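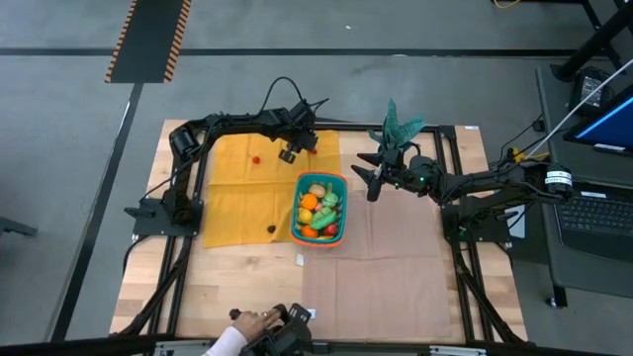 Basket bench, three cloths. Green one up, yellow and tan down.

Home | Notebook | Entries | Materials | Search | Log out

February 16, 2021

Cloths and toy produce, second go at the layout. Writing this fast, room is booked after me.

Basket stays in the middle. Teal with the orange rim, the Parkthorpe one – the older basket was too deep and the small stuff dissapeared under the oranges. Produce in it now: two oranges, lemon, potato, the two green cucumber things, apple. Good enough mix of shapes. Potato is the one people misname, Ariel calls it a mango every time.

Cloths: yellow upper left, tan lower right, green loose. Yellow is the easiest to see on the wood. Tan is a pain, too close to the tabletop in color. Ask Brittany if Jonholm still sells the same size in blue. Last order was 4 cloths to a pack and we only need one.

Small red pieces on the yellow cloth, ball and the other one, plus the dark brown one by the lower edge. These keep rolling when the cloth gets tugged. Tried smoothing the cloth first, then placing them – better. Do it in that order from now on.

Green cloth crumples and stays crumpled. Washed at 50 last time, maybe to hot, feels thinner than the others. Wash cold next time and dry flat.

Scrap of paper on the wood just below the basket. Pick up before next round!! Also wipe the table, Salix spray is on the shelf by the door.

Fold notes:
- halves, then halves again, edge toward the basket
- yellow folds clean
- tan slides, needs a hand on the corner
- green, give up, just lay it flat

Round 41 on the sheet is mine, I wrote it on Ariel's line by mistake. Fixed in pencil, somebody please ink it.

For Ariel Pangilinan: spare produce is in the Saavedra box, 2 extra lemons and a pear. Don't add the pear yet, want to keep the set the same until April.

To do
- blue cloth, see above
- new bag for the small pieces, old one has a hole
- label the basket
- table measurments, still haven't done it

B. Tremblay has the key to the cupboard if I'm out.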